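Table setting and table clearing: we look for participants in Plandham

Illov is a small studio which makes training courses for people who want to work in hotel breakfast rooms and canteens. In March we start a new round of sessions about the most ordinary part of this job, how plates and other tableware are put on a table and how they are taken away again. For this round we are looking for 15 persons who can give us one morning or one afternoon.

You don't need any experience in restaurants. It is even good for us if you have none, because we want to see how people do it at home when they are not thinking about rules. We also keep 5 places for persons who have worked as a waiter or in a canteen kitchen. Please write us in which group you are.

The sessions take place in our rooms in the Oravec building, room 707. There is an elevator. The room has carpet on the floor and simple white tables.

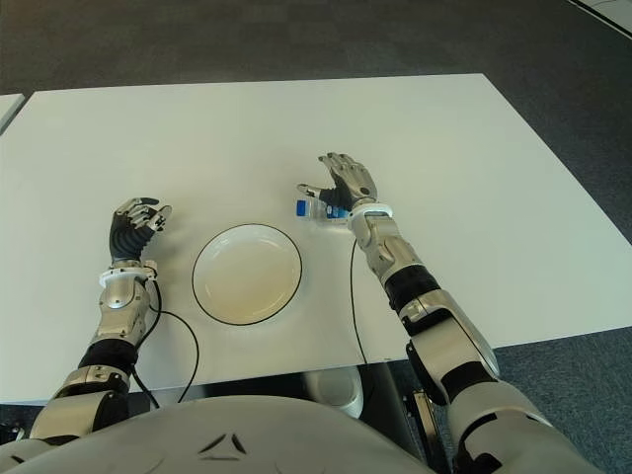 White table with a plate, Oravec building.

At the session you will get a set of tableware and a short list of tasks. For example, you set the table for one guest, then for two guests, then you clear everything and set it again in a different order. Between the tasks there are breaks, and you can ask for a longer break at any time. At the end we talk with you for a short while about what was comfortable and what was not, for example if you had to stretch too much for the far side of the table. Left-handed persons are very welcome, we had too few of them in the last round.

What we ask from you:
You are 18 years or older.
You can sit and stand at a table for a longer time, with breaks.
You understand simple instructions in English.
You come on time, please, as the sessions follow one after another.

What we offer:
A payment of 13 dollars for each hour, paid on the same day.
Coffee, tea and a small lunch from the Clirach cafe on the first floor.
A bus ticket, if you live outside of Plandham.

The morning sessions start at 9:00 and the afternoon sessions at 1:30. Each takes three hours, including the breaks. Please wear a shirt with sleeves that you can roll up, and leave big rings and bracelets at home.

If you are interested, write a short message to Špela Kos at the Illov office. Tell her your name, your age, which hand you use for writing, and if the morning or the afternoon is better for you. A CV is not necessary. She answers all messages, but it can take a few days.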